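Seasonal Decorations at the Town Hall: Notes on This Year's Arrangements

The winter decorations at Tulton Town Hall were opened to visitors in the first week of December and will remain in place until Twelfth Night. As in former years, I have set down a short record of them on this blog for readers who follow the customs of civic buildings, and for those who live too far away to attend.

The theme chosen is "A Winter by the River". It replaces the red and gold scheme which had been in use, with small changes, for 10 years. The new scheme is quieter. The main staircase is dressed with ivy and dried reeds, and the banisters carry plain white ribbon. Some residents have written to the council to say that they miss the gold. I have some sympathy with them, although the staircase has rarely looked better in daylight.

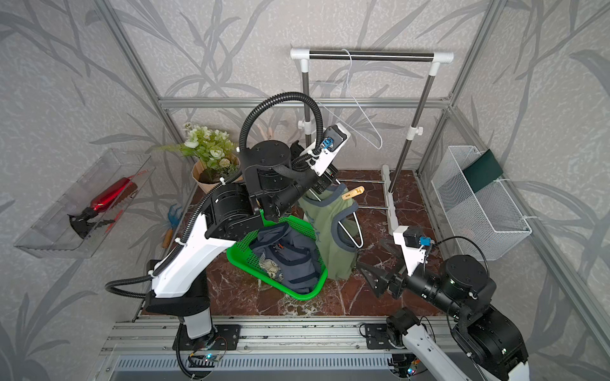 The principal tree stands in the entrance hall and was given, by long custom, by the parish of Brotby. It carries 2,000 small lights, all of them white. The glass ornaments from the old collection have been brought out again after repair – 12 of them were judged too fragile to hang and are shown in the case outside the council chamber, with a card giving the history of each.

Two smaller trees may be found upstairs. One was decorated by the primary school at Wolde, whose pupils made paper herons and fish. The other is the work of the Esisow Needlework Guild and is hung entirely with embroidered stars. I would advise visitors to allow time for the second, as the stitching repays a close look and the landing is narrow when a group is passing through.

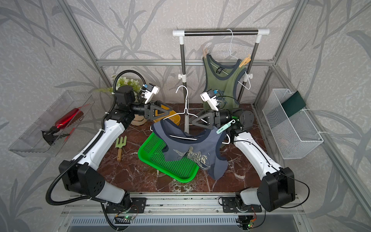

The mayor's reception for local charities took place in the first-floor rooms, as is customary. Guests were received at the head of the stairs and the school choir sang before supper. The long table was laid with the older of the two civic dinner services, last used at the reopening of the library. The choice was a proper one, and I hope that it will be repeated. The speeches were brief. The programme gave the wrong page for the second carol, which caused some delay.

Public opening is from 10 in the morning until 3 in the afternoon. Admission is free and no booking is required, except for school parties, which should apply to the town clerk's office in writing. The side entrance on Market Row has a ramp. Photography is permitted in the entrance hall and on the stairs – flash should not be used near the display case.

A note on the history of the Brotby tree, which several readers have requested, will follow in January once I have returned to the parish records.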